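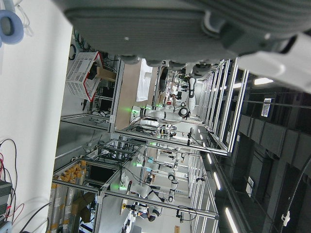 Delay speakers at an outdoor park concert: how to set the time, and does temperature matter?

Live Sound and Staging > Outdoor events
Posted by Svitlana Hordiienko, 24/11/2018

I look after the sound for a free evening concert that runs each July on the lower field at Nulcombe park. We are starting to plan next summer's show and I want to fix a problem that came up at the last one.

The setup was a left and right main stack at the stage, subwoofers on the ground in front, and one pair of smaller full-range speakers on stands farther out to cover the back of the field. The distance from the mains to the delay pair is 38 meters, measured with a tape along the ground. The system processor is a Skesunix rack unit fed from the left and right outputs of an Arneo 16-channel mixer. The delay pair has its own output on the processor, with its own EQ and delay time.

I set the delay by dividing distance by the speed of sound, which gave me a little under 111 ms, and typed that in. Sound check was in the afternoon and it seemed acceptable. During the show people standing just past the delay pair said the vocals seemed to come from the speaker on the stand instead of from the stage. Farther back the speech between songs was hard to follow. One person described it as a slap. The headliner (Hutsuliak, a six-piece with two accordions) was loud enough that it mattered less, but the solo acts before them suffered.

What I would like to know:

Should the delay time be exactly the calculated figure, or is something usually added?
It was hot at sound check and had cooled off a lot by the headliner. Is that enough to throw the delay off?
The permit allows 3351 people on the field. At the last show the front half was packed and the back half was mostly people on blankets. Does the crowd change the timing?
Is one pair enough, or is a second pair needed behind it?

I can get a measurement microphone and an audio interface for the laptop. I have not used analysis software before and would rather learn it before the day of the show.

Answers

Fedir Mykhailiuk

Your arithmetic is fine. The calculated figure is the right starting point, and for most systems it is not the final value.

When two copies of the same sound reach a listener within a short time of each other, the ear tends to place the source at whichever one arrived first, even if the second is moderately louder. With the delay pair timed to match the mains exactly, neither one is first, so the louder one wins. Just past the delay pair, the louder one is the speaker on the stand. The usual cure is to add between 5 and 15 ms to the calculated value so that the sound from the stage gets there first. Start with 10. For your distance that puts you near 121 ms.

The cost of the added time is some comb filtering where the two are close in level. You hear it as a slightly hollow tone. With a lot of added time and a loud delay pair it turns into a distinct repeat on consonants and snare hits, so don't keep adding. Some engineers prefer an exact match for this reason and hold the image at the stage by keeping the delay level down. Both approaches are in use. For speech and solo acts I use the offset.

Level matters at least as much as time. The delay pair is there to restore what was lost with distance, mostly in the upper midrange. Turn it off, walk back to the listening area behind it, and note how the vocal sounds. Bring it up slowly until the words are clear, then stop. If you can tell that it is on by listening for a speaker, it is too loud. A typical mistake is to set the level at the mixer position, which is usually well in front of the delay pair, where you are hearing mostly the back of the cabinets.

High-pass the delay pair. Somewhere between 120 and 150 Hz works for small boxes on stands. The low end from the subwoofers carries to the back of the field without help, and low frequencies coming off the rear of the delay speakers will travel back toward the stage and blur things for the people in front of them. The stage gets that energy late by the full delay time plus the travel time back, which for you is more than 200 ms. The performers will notice it.

Temperature. The speed of sound goes up by 0.6 meters per second for each degree Celsius. If you went from 30 degrees at sound check to 20 at night, the travel time over your distance increased by almost 2 ms. With a 10 ms offset that is harmless, as the stage sound still arrives first. With an exact match it moves the mains from on time to slightly late, which pulls the image toward the delay pair. That fits what your audience told you, although I would put most of the blame on level.

Many processors let you type in the air temperature and will recompute every output. I don't know whether the Skesunix does. If it doesn't, store two presets, one for afternoon and one for evening, and recall the second during a changeover. Do not change delay time with program running. Some units click and some slide the pitch.

The crowd does not change the timing. People absorb high frequencies and they stand between low speakers and the ears behind them, so the mains lose clarity at the back when the front fills up. Raise the mains if you can. Put the horns of the delay pair well above head height and tilt them down slightly.

Meifang Cao

Just use the delay calculator on your phone, put in the meters and it gives the ms. Worked for us every time at the school field. We never touched it after that.

Also check that nobody moved the stands after you measured. Ours got shifted a good way back to make room for the food trucks and it was off all day.

Yaryna Vasylenko

I agree with most of what Fedir wrote. A few additions on how to measure, as you said you will have a microphone.

Measure from the listening position. The tape along the ground gives you the distance between two speakers, and what you need is the difference in arrival time at a chosen spot. For a microphone on the line between main and delay the two are the same. For anyone off to the side they are not, because the path from the far main and the path from the near delay speaker change by different amounts. Choose a spot on axis of one delay speaker, several meters behind it, at seated or standing ear height depending on who will be there. Set the left delay with only the left main on, then repeat on the right.

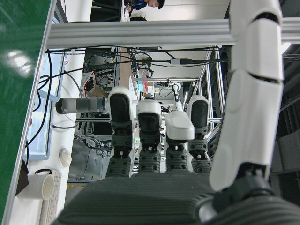 The procedure with dual-channel software goes like this. Send pink noise from the mixer. Take a copy of the mixer output to the reference input of the interface and the microphone to the other input. Turn on one main only, run the delay finder, and write down the number. Mute the main, turn on the delay speaker on the same side, and run the finder again with the processor delay for that output at zero. Subtract the second number from the first. The result is the time to enter, before any offset. It already includes the air temperature at that moment and any latency in the processor and amplifiers, which the tape measure leaves out.

If the finder jumps between two values, the level is too low or there is a strong reflection. Turn up the noise, or put a high-pass on it. The finder works on high-frequency content, and wind will make the trace unsteady at that distance. Take several readings and use the one that keeps coming back.

Then look at the combined trace with both speakers on. You want the sum to be higher than either one through the vocal range, or at least no deep notches between 1 and 4 kHz. Adding offset puts notches back in. I use less than Fedir does, normally 5 ms, and take the rest out of the level.

As for practice, you can do all of this in a driveway with two small speakers, one a few meters ahead of the other. The numbers are smaller and the steps are identical. I would do that several times over the winter. Learning the software on a show day with a stage crew waiting is unpleasant.

On the slap. Before buying or renting anything, find out where it came from. If there is a building or a hard fence at the far end of the field, the mains may be reflecting from it, and no delay setting will fix that. Stand at the back with the delay pair off and have someone clap or hit a snare at a microphone on stage. If the repeat is still there, it is the wall, and you need to aim the mains down so less of their output reaches it.

On a second pair, I can't say from the first distance alone. What counts is how far the audience extends behind the existing pair. If it goes back about the same distance again, small boxes on stands will be struggling and a second pair is worth renting. Time it to the mains by the same method, and do not time it to the first delay pair.

Svitlana Hordiienko

Thank you both. There is a brick changing-room building at the end of the field, offset to the left, so I will do the snare test with the delay pair off. I checked the settings file and the delay output had no high-pass on it at all, and its level was the same as the mains. The Skesunix has a temperature field under the system menu. It was still at the factory setting.

Meifang, the stands were taped to the ground and did not move.

Yaryna Vasylenko

Same level as the mains would do it. Start 6 dB lower than that and come up from there. On some processors the temperature field only affects delays entered as distance, so check that yours also applies it to values typed in as milliseconds.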